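Fading captions in my grandmother's album – transcribe first or scan first?

solasik_attic
I have inherited a family album, the period is 1920s I think, with 654 photographs on black pages. The captions are in white pencil and many are almost gone. My plan was to type all captions first, with a lamp from the side, and scan later in January when I have more time. Is this a good order? English is not my first language, so please excuse mistakes.

Nelleo
Scan first. Every time you turn a page to read it, a little of the pencil rubs away. After scanning you can raise the contrast on the screen and read in peace.

oosthuizen_branch
I don't agree with Nelleo. I did the Oosthuizen side of my family, 1,951 pictures in four albums, and I read the captions from the original page. The scanner light is flat and it killed the marks that I could see with a lamp.

Nelleo
Then photograph the page with the lamp from the side. It is still a picture first and typing second.

solasik_attic
I tried it yesterday evening with one page and I could read two more words, a village name and maybe "aunt". So thank you both. I will continue with whole pages before single photos.
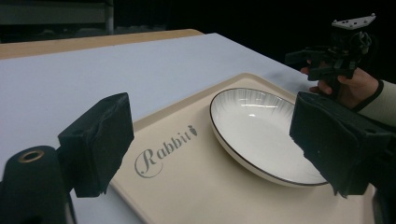 Should I take the photographs out of their paper corners to look for writing on the back? Only the ones which slide out without any force, and you should photograph the whole page before, so that each one goes back to its own place.

heritz_papers
I would leave them all in. In the Heritz album my uncle took out the loose ones and put three back in the wrong place. Now a wedding guest has the name of a neighbor, and it is copied into two family trees online.

oosthuizen_branch
But on the back I found the only dates we have. For me it was worth the risk. I wrote the page number and position on a paper slip – never on the photograph.

heritz_papers
OK, with slips it is better. I still would not do it with brittle corners.

solasik_attic
Most corners are brittle, so I will do only the loose ones. One more thing: if a caption is surely wrong, do you correct it in the typed list?

Nelleo
Type it exactly as written, and put your correction in square brackets after it.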